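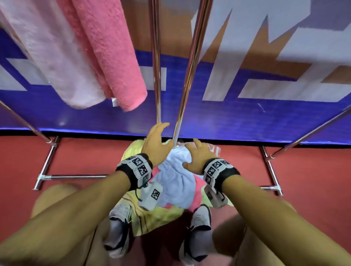

Sorting clothes on the floor between the racks, with the wristbands on.

Skondness Community Help > Work and Training

Wearing wristbands so that a machine can learn our sorting. What should I ask my employer?
Posted by Yae Takeda, 2020-11-13

Good evening to all. I work in the returns room of Sugiyama, a clothing hire business in Flostley. We are 15 people in my department. The clothes come back from customers, we sort them, look for damage, and hang them or fold them. I have done this work for two years and I like it more than I expected.

In January the company will start with a system called Tomomari. As it was explained to us, there will be two robot arms at a table, and they will take pieces from a heap and put them in the correct place. Before that, they must learn from people. So now some of us wear a band on each wrist when we sort. The band is black with white panels, and on it are black-and-white square markers. Under it there is a white plastic box, also with a marker. The markers are for following the position of the hands.

My difficulties are the following.

First, we have a target for pieces in an hour, and it was not changed for the people who wear the bands. But I work slower with them. I was asked to keep my hands apart more and to lift one piece at a time. Normally I take a whole heap towards me and feel with my fingers what is inside. A soft cloth is often under another soft cloth, and I know it by touch.

Second, I often sit on the floor between the racks for this, and I find it quick for small heaps. My supervisor did not mind it in the past. Now he says that everybody should work in one manner, at the table, when the arms come. My back is better on the floor than standing. I do not know if I may ask to continue.

Third, and this is what keeps me awake: what will we do after January? The manager said "nobody will lose their place", but he said it in the corridor and I have nothing on paper. He also said our work will be "checking". I do not understand what is a full day of checking.

I am not against the machine. Some parts of the work are very boring and I would give them away with pleasure. I only wish to know which things are normal to ask, and how to ask them without looking difficult. Thank you for your patience with my English.

Reply from Bracken_Lane

Your English is fine, please don't worry about it.

I was in a laundry for hotels when they put in automatic feeders, so it is a different machine but I think the same feeling. I will tell you how it was for us, and you can take what is useful.

The target. Ask for this one first, and ask in writing. It needs only a short message: "When I wear the wristbands I am asked to work differently, and my number of pieces goes down. Can these hours be left out of my target?" It is a small and practical request. In our place the supervisors had simply forgotten about it. They corrected it in the same week, but they did not correct the weeks before, so I would not wait.

Keep your own notes also. Write the date, the hours with the bands, and what you were told to do differently. I used a cheap notebook. When we had a discussion about bonus later I was very glad to have it.

The floor. Say that it is for your back, if this is true, and say it clearly. It is a health matter and they should look at how your work place is arranged. Do not let it become a talk about habits. Ask if the height of the new table can be changed, and ask it before the table is bought or fixed. Our feeders were fixed at a height which was good for tall people. I am not tall. I stood on a box for 23 weeks until somebody ordered a proper platform.

What "checking" means. With us it was two kinds of work. One was taking out the pieces which the machine could not hold, or had taken two at once. The other was looking at finished pieces for stains. The first one was tiring in a new way, you wait and wait and then five problems come together. The second one hurt the eyes. We asked to change places during the shift and it became much better. I would ask now if there will be a rotation, and who decides it.

Also I was surprised by one thing: I missed talking. At the old tables we stood opposite each other. After the change we stood in a line, and it was loud. If you can see a plan of the room, look at where people will stand.

About the promise in the corridor, ask for the new job description. You don't need to say that you don't trust him. You can say "I would like to prepare myself, may I read what my duties will be?"

Reply from mtw_flostley

they always say no one loses their place. then when people leave they don't replace them. ask about that, and about agency staff. join a union if you haven't.

Reply from Old Pennyroyal

I agree with most of what Bracken_Lane has written. I would add the recordings. If your hands are being tracked, there is data about you, even when your face is not in it. Ask what is kept, how long, who outside Sugiyama can see it, and if it can be used to judge your speed. The last one is important for you. A record made for teaching an arm should not come back later in your yearly talk.

You may also ask if wearing the bands is voluntary, and if there is extra pay for it. Where I work, the people who trained the new packing line received a small supplement, but only after they asked as a group. One person asking alone was told to wait.

And please tell them about the feeling with the fingers! If the arms are taught only with one piece at a time, they may have trouble with a real heap, and then the people who do the checking will have the trouble instead. You know this work. It is useful information for them, and perhaps it is also a good way to begin the conversation.

Comment from Yae Takeda

Thank you very much to all three. I sent the message about the target this morning, almost with the same words as Bracken_Lane. I have asked my colleagues if they want to write the letter about the recordings together, and so far two of them said yes. For the table I will ask my supervisor when he is back from his holiday.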